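**派尔代尔（Piderdale）发布手把手示教套件Truvia：教机器人干活，先从拿瓶子开始**

2023年8月11日

机器人公司派尔代尔今日推出示教套件Truvia。用户手持一只与机器人末端同款的夹爪，把活儿亲手干一遍，系统记下动作轨迹与画面，再交给机械臂学习。不用写代码，也不用戴头盔，但需要一点耐心，以及不介意对着同一件杂物反复伸手的性格。

“过去我们请工程师写程序，写两周，机器人学会把杯子推下桌。”公司创始人努诺·格雷罗（Nuno Guerreiro）表示，“现在请一个会拿杯子的人就行，这样的人比较好招。”

Truvia同时支持遥操作示教。操作员可在另一个房间通过主手控制机械臂，适合够不着、太烫或者单纯不想靠近的场合。两种方式采集的数据格式一致，可混合训练。研发负责人奥尔加·加西亚（Olga Garcia）承认，团队内部对哪种更好尚有分歧，争论已持续4个月，目前以手持派人数占优。

在发布前的试用中，示教员共完成近4000次演示，其中400次被剔除，理由包括犹豫过久、中途接电话，以及一次被系统标注为“疑似挥手告别”的动作。首批任务库包含7类桌面操作，涵盖抓取、摆放、擦拭与倾倒。叠衣服不在其列，加西亚说，演示者自己也叠不好。

Truvia夹爪的柔性手指可更换，套件附带采集软件与一本不算薄的手册。早期用户佩肖托（Peixoto）仓储公司已将其用于拣选工位培训。该公司运营主管贝尔米罗·阿鲁达（Belmiro Arruda）评价：“老师傅带徒弟，徒弟不顶嘴，这是头一回。”

套件即日起接受预订，9月起陆续发货，软件更新第一年免费。媒体垂询请联系恩里克·塞沙斯（Henrique Seixas），他负责回答除“机器人会不会抢我饭碗”以外的所有问题。

派尔代尔对示教场地要求不高，有张桌子、光线过得去即可开工。示教对象也一样朴素：洋红色的带棱手指从两侧夹住一只白盖蓝瓶，旁边桌上还搁着深色马克杯，这类物件正是任务库的主力。公司建议新用户从瓶子学起，等手稳了，再考虑那些会洒的东西。

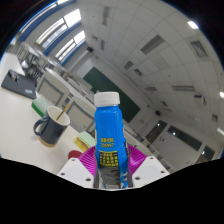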